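I have come around, rather slowly, to the one-pillow chair. For years I was a piler, and our old reading corner in Clulville had so many cushions that a guest had to move most of them to the floor before sitting down (and then felt guilty about it, poor thing!). When I moved to Tudach I kept 2, and by January I was down to a single one.

I think a tub chair asks for exactly that. The back already curves around you, so the pillow only has to soften the small of your spine and look friendly. Let it be white on gray if you like, and let it have a silly fringe, because a plain rounded chair can carry a bit of fuss - and tassels are nice to fiddle with on the phone. Set it down at a slant and leave it there.
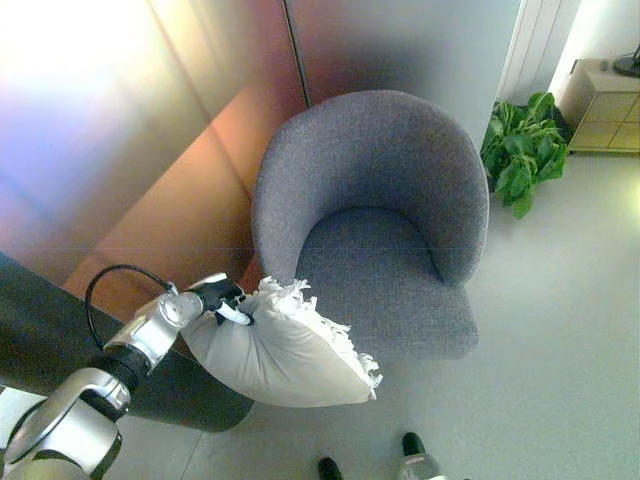
One reader disagrees and writes that a single pillow always slides down behind you, and that a deep seat needs a firm one underneath as well.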